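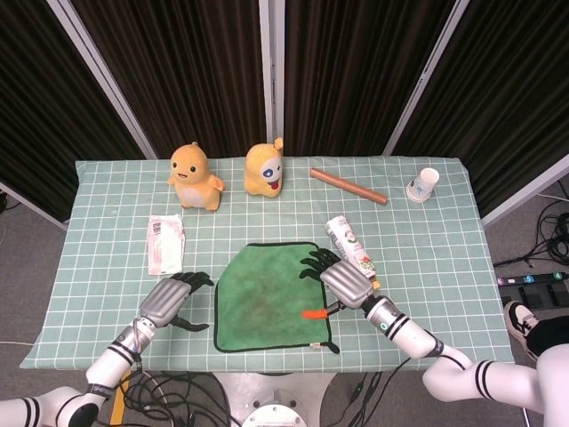
Slide 4 - Cloths and what we use them for

Start with the green one. Dark green microfibre, black hem, label still on. One corner was folded under or over on most of the cloths people brought to the Elldale session, so smooth it out before you do anything else.

Ask the room: who folds in half first, who folds in thirds? Take a few answers, keep it short.

Halves, then halves again. Gives you four layers and eight clean faces to wipe with. Turn to a fresh face when one looks dull.

Mention washing. 30 degrees, no softener. Kristóf Dudás at Hestley washes his separately from the cotton tea towels - the lint sticks.

The mottled patches: light and dark areas in the pile. Brushing it with your hand can change them. Don't let anyone go off about stains for ten minutes.

Slide 5 - Clearing the table first

Point back to the last slide. Two yellow plush toys at the back, a wooden rod, a paper cup on its side, a flat white packet. Typical table. You can't wipe round all that properly.

Order I use: rubbish, then things that live elsewhere, then things that stay. Toys go in the box. Cups get stood up or binned.

Checked cloths like the mint green one hide crumbs along the lines. Shake it outside before wiping.

Hand out the Stoltix sheet here (30 copies, in the blue folder). Allow 9 minutes for people to try the folds in pairs, then move on to shelves.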